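Clullitau: which points values count, the book or the list builder?

Posted in Rules Help, 7th September

Nassoro Makori

I've been playing Clullitau since February and I keep hitting the same wall. My Rashidi list comes out at 2060 points if I add it up from the printed army book. Put the same units with the same gear into the Clostby list builder and it says 2090. I've done it three times by hand and I don't think I'm dropping a number.

The guy who runs the Farwood games says "the app is always right" and that was the end of the conversation. I'm not convinced. The app had my cavalry as unable to take a banner for weeks, when it's right there on the page, so I don't see why I'd trust it on points. He also says the book was out of date the day it was printed, and if that's true I'd like to know what I paid for.

The next game at Farwood is 3000 a side. I'm well under either way, but I have to fill the rest, and the unit I want fits by the book and misses by a hair in the app. So it matters to me.
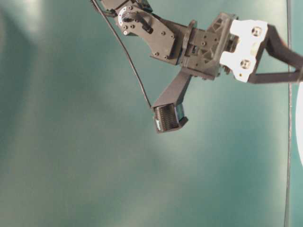 I've read the FAQ on the Clostby site twice. It says to use "the most current values," which sounds like an answer until you try to find out what those are. There is no version number on my book that I can see. Has anyone had a straight reply from them, or is everybody just repeating what their club told them?

List in short: warlord on foot, two units of spears, one unit of cavalry with banner, the big beast, skirmishers, and a wizard with the extra spell.

gravel_and_glue

App. It gets updated, books don't. Everyone I know uses it, just go with it and spend your time painting.

Old Mustard

I wouldn't take "everyone uses it" as an answer. Everyone at my old club used a spreadsheet one guy made, and it had the wrong price for shields for a whole season. We all had the same wrong price, so no one caught it.

Here's what I'd do. Turn the thing into single units and compare those, one at a time, app against book. Don't compare totals. Totals hide everything. Your gap is 30 points, and my bet is that it's sitting in one place. I can think of 2 likely spots.

First is the banner. You said the app wouldn't let you take it and now it does. When they put it back, did they charge for it? In my copy of the book the cavalry banner is part of the command group. If the builder is adding the command group and then the banner on top, you're paying twice.

Second is the wizard. The extra spell got a new price in the February errata. That's a real change, and if your book is an early one it won't be in there. The errata is a separate download, under the scenario packs for some reason, and it lists changes by page number. The early books have no version number, you're right about that. Look at the wizard's page instead. If the spell list runs over onto the next page, you have the early one.

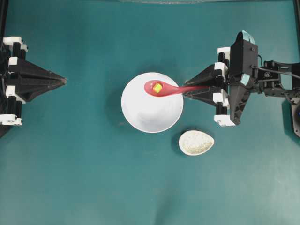 White bowl on the teal surface.

So it could be that the book is wrong, or that the app is wrong, or a bit of each. I don't buy that either one is "always right." I've seen people win that argument by being the loudest at the table, and then the next update comes out and quietly puts the number back.

As for the game at Farwood, the person running it gets to pick. That's about all the FAQ line is good for. Ask him to say it in writing before the day, app or book plus errata, and ask him whether it's the same for everybody. If he says app, build to the app, even if you think it's off. I'd sooner leave a unit at home than spend the first hour fighting over a spell.

And send the mismatch to Clostby once you've found it. I've sent them three. They fixed one, ignored one, and sent me a form reply on the last that was about shipping.

Nassoro Makori

Thanks, that's more use than I got in person. I went unit by unit. The wizard is part of it, the spell list does run onto the next page in mine, so I have the early book. That covers 10 points. The other 20 is the cavalry. Take the banner off in the app and it drops by 20, and the book has it included.

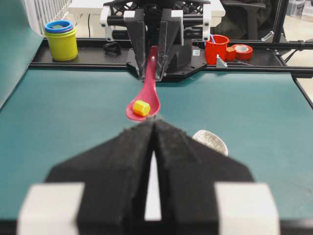 Yellow hexagonal block in a red-pink spoon.

I'm still not sure the banner is a mistake. It could be a change they never wrote down, and I can't find anything in the errata either way. I've asked at Farwood for it in writing and got a thumbs up, which I'm not counting as writing.

Old Mustard

If it isn't in the errata I'd call it a bug until they say different. But I'd still build to 2090 for this one and leave the new unit on the shelf. Check the big beast too while you're in there. Mine came with a howdah I never asked for.

gravel_and_glue

Still say app.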